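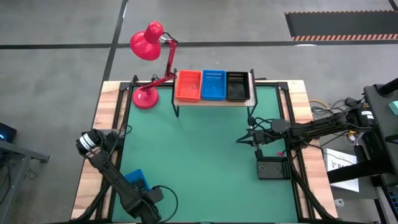
Hutwood Forum > Desks, Benches and Workspaces > Do you bother with a mat?

pinboard_moth
10 July 2020

Right, I've finally got my bench into a state I'm happy to show people, so go on, be kind. Wooden top, green mat, red lamp in the back left corner, and a low shelf across the back with three plastic bins on it (red one, blue one, black one). I've gone back and forth on this layout for ages and I think I'm nearly there!

Two questions. First, is it daft to keep the bins up on a shelf when they could just sit on the mat? I like having them up and out of the way but I do keep reaching over things to get at them. Second, does anyone else leave a strip of bare wood round the mat or do you go right to the edges? I can't decide if mine looks neat or looks like I bought the wrong size.

greasyteaspoon

Looks neat. Leave it. I went edge to edge with mine and the corners curled up within a month, and then I was forever catching my sleeve on them.

On the shelf, yes, keep it. Mine's a plank on two brackets and it's the best thing on the whole bench. Anything that lives on the mat ends up being shoved round the mat all day.

oddsocks_2214

Going to disagree with the teaspoon here. Shelves at the back are lovely until you want something from the bottom of a bin, and then you're stood up, leaning over, peering in. I moved all mine to the right-hand side at table height and I'd never go back. Left-handed though, so ignore me if that sounds mad.

Also I'd swap the black bin for something paler. I had a black one for screws and washers and could never see what was in it. The orangey one is much better for small bits.

pinboard_moth

Oh it's orange-red, I suppose, yes. We've always called it the red one in this house and now I'm doubting myself.

Fair point about the black bin – I've been meaning to put a bit of white card in the bottom. What does everyone use to line theirs?

greasyteaspoon

Felt. Stops the rattling as well.

plumcake_ian_no_relation

Felt is horrible for anything with a point on it, you'll be picking pins out of it till November. Cut up an old chopping mat, the thin bendy sort. Wipes clean.

The thing I'd look at is the lamp. You've got the shade out past the edge of the table so as far as I can tell you're lighting the floor. Swing it over the mat and it'll make a huge difference to your eyes. I did mine the other way round for two years, lamp on the same side as my good hand, and worked in my own shadow the whole time like a lemon.

pinboard_moth

Ha, fair cop, it was just pushed over that way. It does come round over the mat. The round base takes up a fair old bit of that corner though, which annoys me. Has anybody swapped a standing lamp for a clamp one?

oddsocks_2214

Yes, and I swapped back. The clamp chewed a dent into the edge of my table and it drooped every time I bumped it. You've got a nice bit of grain showing round the edge there, I wouldn't go near it with a clamp.

kettle_on_again

Clamp lamps are fine if you put a scrap of leather under the jaw! Mine's a Kalovau one that cost me 40 quid at the Zostport market and it hasn't marked a thing. I'd much sooner have the corner back.

Agree with oddsocks about the black bin, disagree about moving everything to the side. If you've got a shelf on proper metal legs, use it. You could tuck a ruler and a tin of pencils underneath too.

greasyteaspoon

Depends how low it is. Under mine is where the dust goes to live.

pinboard_moth

Okay so the shelf is staying, card or chopping mat for the black bin, and I'm still dithering about the lamp. What did you line the jaw with, kettle, was it thick leather or just an old glove or something?

kettle_on_again

Old belt. Two bits, one each side, stuck on with contact glue. Do it the night before so it's had time to go off.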